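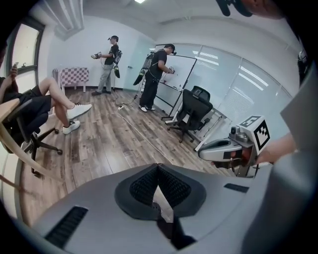 June 5, 2026

Friday at last, and my arms ache from holding grippers up all afternoon! I keep being asked at home whether machines can do the housework yet and I never know what to say. Some of it, slowly, if you don't move the furniture. The Ellura arm managed to wipe a whiteboard in January and we were all thrilled, and then it tried to wipe the pen tray as well and got stuck there — so, not yet, I suppose.

What it needs is more of us doing dull jobs with grippers on. Jisby wants 2,000 goes at wiping and picking up by the end of summer and we've got 212 that are any good (I'm trying not to do the sum). 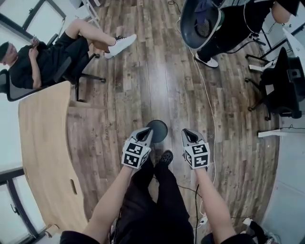
Funny thing is how clumsy I get with two fingers a side. I couldn't fold a tea towel to save my life, and it took me 7 tries to pick up a spoon the other day, so I've gone a bit soft on the poor robots. Kakakhel reckon their one will be clearing tables in people's kitchens next year. Mine can do the spoons, then. Must charge the headset before Monday, and buy milk.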